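Cable sorting, May update

Quick one from the Wogan bench. Two-arm policy now trained on 386 demos, all loose cables on the wood table. New bit is the retry step: if the grip looks wrong, back off and look again.

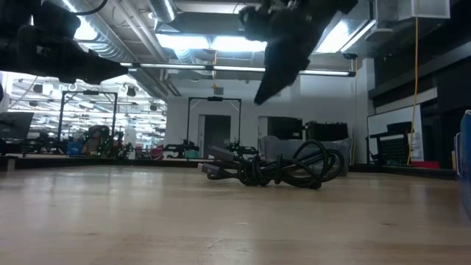

Flandulier asks whether retries just hide a bad first grasp. Fair question. We log first tries seperately now, so next month's numbers will show it.

Wrist views still the weak spot. Blur at speed, so we drop 2 frames in 5 before training.
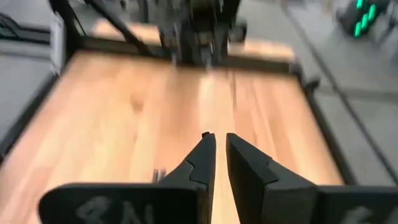
Slower approach helps too but costs us 3 seconds a pick. Still arguing over that.

Mixed tables next, cables plus boxes and a clear container. 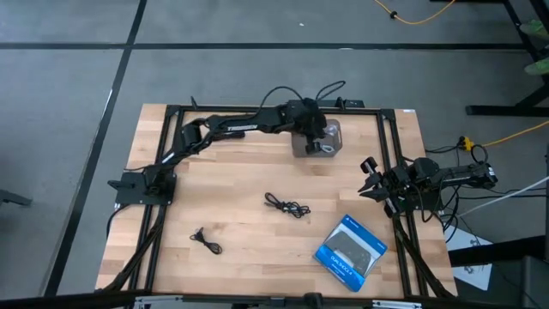

Grovow: code relase

Coming in June, labelling tool included.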